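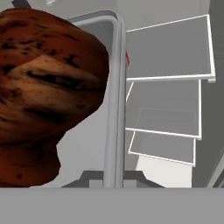
Sim view, potato in front of the open fridge

Ticket 531, Trerkard kitchen cell (sim side)

Okay, I'm back on this one! The arm keeps stopping short on the potato pick, 3 runs out of 20 this morning. I first blamed the fridge model, so I reloaded the shelves from the Meltcombe set. Same thing. Then I looked at the collision shape for the potato and it was a plain box, way fatter than the lumpy mesh you see. Swapped in a tighter hull, restarted Mulligan, ran 2 picks and both went through. Going to run the full 20 after lunch, so please leave this open.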